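## 4. Recording your first pick-and-drop run

OK, grippers charged, battery lights green, app open on your phone. If any of that isn't true yet, go back to section 3 and I'll wait for you!

I like to start everybody on laundry into a bin. Cloth is forgiving (you can drop it 100 times and it won't care), and the motion is short enough to redo when you mess up.

1. Set your bin on the floor where you can reach it with both arms, standing or kneeling.
2. Put a grip in each hand and squeeze both triggers all the way, then let go. The app should show the jaws opening and closing along with you.
3. Tap **New task** and type a plain name. Mine are things like "socks to bin". Shona Hapeta names hers after soup and then can't find them.
4. Press record and hold still for 3 seconds so the tracking can settle.
5. Pinch one piece of clothing, carry it over the bin, and pause there for a beat before you open the jaws.
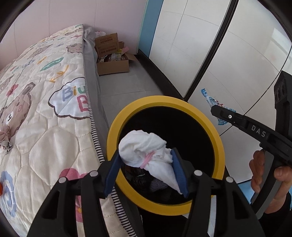 6. Open slowly. If you fling the trigger open, the robot learns to fling too, and I spent most of July finding that out.
7. Go back for the next piece, and keep your other hand moving if it has something to do. Two-handed runs are great, as long as the grippers don't bump each other.
8. Press stop, then **Keep** or **Toss**.

**Note:** Bedrooms are fine! So are kitchens and hallways. Don't tidy up first, either. My set at Varthorpe came to 531 runs, and the ones from messy rooms trained better than the ones from Digby's spotless workshop.

**Note:** Move at the speed you'd use with a full mug of coffee in your hand. It feels silly for the first 11 runs or so and then you stop noticing.

**Caution:** Keep fingers, hair and drawstrings out of the linkages. They pinch. Long sleeves are okay if the cuff sits snug on your wrist.

**Caution:** If the app says *tracking lost*, don't try to save the run. Toss it, hold both grippers up in front of you, and start again from step 4.

Once you've kept a decent batch, plug in and go to section 5 for uploading.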